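# Island top – notes, 10/08/2019 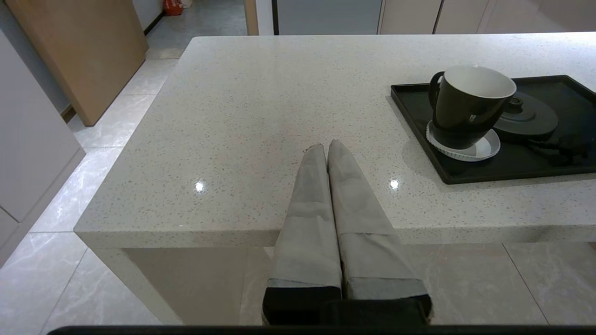
**Surfaces & Fittings group, Landari workshop**

Started late, Zachary had the key. Writing this up standing so excuse the handwriting when it gets typed.

Job for this week is the care and wear notes for the kitchen island. White quartz, gray/black/beige fleck, waterfall panel on the side, squared corner. Paquette want the care sheet to go out with their next batch and right now it says "wipe with a damp cloth", full stop. Not enough.

Tray and mug stay on the island for now. Black tray, black mug with white inside. Good for checking how dark things look against the fleck and everybody puts a tray on an island sooner or later, so might as well have one.

**Cleaning, round 1**

Warm water, one drop dish soap, microfiber. Buffed dry with second cloth. Did the top first then the front edge then down the waterfall panel. Should of done the panel first, ran drips down it and had to go back.

- Water only: fine for dust. Leaves a haze if you don't buff.
- Water + soap: best so far. Needs a rinse cloth or it streaks.
- Gramulus spray (the sample bottle): smells strong, dries too fast, had to go over it twice. Zachary likes it. I don't.
- Vinegar mix: not doing this one, Mackenzie says leave it off the sheet completely so people don't get ideas.

Streaks only show when you get low and look toward the lights. From standing height you'd swear it was clean. Suggest the sheet tells people to crouch and look along the top once, from the end of the island. Takes two seconds.

The polish is the thing here. Two overhead lights come back off the top as bright spots, and that's the best place to look for smears – move your head until the spot crosses the bit you just wiped. If the spot goes fuzzy, wipe again. Put that in the sheet?? Ask MC.

**Marks**

Tiny dark mark out on the open part of the counter, left of the tray. Haven't decided if it's a fleck or dirt. The pattern has black in it so this is going to come up with customers constantly. Fingernail first, then damp cloth, then leave it alone. Do NOT go at it with a blade. Zachary's story about the Tevance sample and the razor scraper, enough said, that piece is still in the back with a dull patch on it.

Proposed wording:

> Small dark specks are part of the pattern. If a speck is new to you, feel it with a fingertip. If it is raised, soften with a warm damp cloth for a few minutes and wipe. If it is flat, leave it.

Too long? Mackenzie will cut it anyway.

**Coffee test**

Offcuts only, not on the island itself. Three offcuts, same slab color, one ring of black coffee each, left for different times.

- A – wiped right away. Nothing.
- B – 23 minutes. Faint edge, gone with soap.
- C – overnight, starting tonight. Label it so it doesnt get thrown out like last time.

Tea after that. Then red wine if somebody brings some, I'm not claiming it on expenses again. Turmeric too, Paquette asked for it by name.

**Tray**

Question from Mackenzie: do we tell people to use a tray or does it look like we're saying the top can't take a mug? Went back and forth on this over lunch. My vote is mention it but under "heat" and not under "stains". Top can take a mug. A pan off the burner is a different thing and that needs a trivet, bold type.

Also the tray. Glossy, so it shows every fingerprint, worse than the counter does. And grit gets under trays. If you slide one you're dragging whatever is under there across the polish. Lift, don't slide. Wipe underneath. Put felt dots on the bottom if there aren't any – we have a sheet of 200 in the drawer, nobody's touched them since the chair job.

Tried felt dots on the spare tray, four corners. Sits a hair higher, doesn't scoot. One dot came off when I wiped with the Gramulus stuff (another reason). Press and leave them for a day before wiping, probably. Try again with the other adhesive.

**Edge and corner**

Front edge is thick and it's the part people lean on. Belt buckles, jean rivets. Ran a hand along ours and the old demo piece: ours smooth, demo piece has a chip near the corner the size of a lentil. Squared corner looks sharp and clean but it's the bit that'll get hit by the vacuum cleaner. Sheet needs a line on chips: keep the piece if you find it, tape it to some card, call. No superglue.

Joint between top and waterfall panel – soft toothbrush, soapy water, dry with the corner of a cloth. Don't flood it. Tried a wooden toothpick for crumbs on the demo joint, works ok, splinters if you push.

**Numbers for the sheet**

Full clean and buff, top + edge + panel, took me 19 minutes with the faffing about. A normal person wiping down after dinner, maybe three. Don't print the long one, it'll scare them off.

Cloths: wash microfiber without fabric softener. It leaves something behind and then you're smearing that on the counter. I lost half the morning to this in September last year so it is going on the sheet whether anybody likes it or not.

**To do**

- [ ] check offcut C first thing, before coffee
- [ ] ask Paquette what size the card is, folded or flat
- [ ] more white microfiber, the blue ones leave lint
- [ ] write up the Gramulus spray fairly (ZM to do a second pass so its not just my opinion)
- [ ] the speck – cloth on it for five minutes, see if it moves
- [ ] find the adhesive with the green cap
- [x] move demo piece away from door
- [ ] draft sheet to Mackenzie Campbell, she wants it one side only

Zachary MacLeod has the key again tonight. Lights off at the wall switch, the dimmer is still sticking.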